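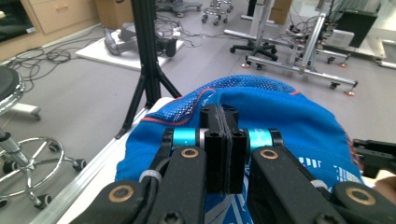 Hand-held gripper with a fold of blue garment between its finger pads, on a white table.

Lutham, May – Corska today releases Cultness 8, the new version of its planning software for handling cloth and other soft goods. The release is available to all present licence holders at no extra cost.

Clothing is difficult for planning software, as it does not keep one shape. Earlier versions of Cultness made a full plan before the first grasp and followed it to the end. Version 8 plans again after each grasp, and it can work from demonstrations recorded with hand-held grippers.

"Our customers asked us for shorter set-up, and this was our main work during the winter," said Olesia Karpenko, head of software at Corska. "With 200 demonstrations, a team can now prepare a new garment type in one afternoon."

The labelling tool has also a new timeline view – grasp and release points can be corrected there by hand. Menus are in English and French, and colour themes can be changed.

Tăng, a laundry services company, tested the software for 45 days before the release.

Media contact: Aparecida Magalhães, Corska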